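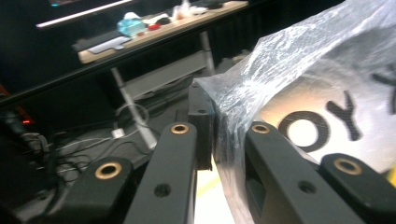

Figure 3. Crinkled clear plastic bag.

3.2 Film samples and haze measurement

Clear bags were obtained from two suppliers, Pomeo and Inbridge, and stored flat in a dark cabinet before testing. The Pomeo bags were sold for dry goods and the Inbridge bags for bread. Both were side-sealed and unprinted. Strips were cut parallel to the machine direction, at least two centimeters from any seal, and numbered on the margin with a solvent-free pen. The full set contained 326 strips. Strips with visible folds at the time of cutting were set aside and used only for the noise tests in Section 3.4.

Creasing followed the procedure of Tai and Lam, with one change. In the original procedure the strip is twisted by hand inside a paper sleeve. We replaced the sleeve with a glass tube, as paper fibers stuck to the film and raised the haze readings. Each strip was twisted through one full turn, pressed for 200 seconds under a flat weight, and released. It was then left on the bench for an hour before measurement. Some recovery continues after that point, but the rate is low enough that the order in which strips were measured had no detectable effect on the results.

Haze was read at three positions per strip and averaged. The instrument was zeroed against air at the start of each session and again after every tenth strip. Readings taken across a sharp crease were kept, even where they differed widely from the other two positions on the same strip. An earlier draft of the method dropped them, which lowered the mean haze of the stiffer film and hid most of the difference between suppliers.

Crease length was measured from scans made at 1000 dots per inch under side lighting. Lines shorter than two millimeters were ignored. The scans were traced by two readers (K.P. and B.A.) working separately, and traces that disagreed by more than five percent were repeated. Side lighting from one direction misses creases that run parallel to the beam, so each strip was scanned twice, with a quarter turn between scans, and the traces were merged.

Room humidity was logged but not controlled. It rose during the July sessions, when most of the Inbridge strips were measured, and this should be kept in mind when reading the supplier comparison in Section 4.1.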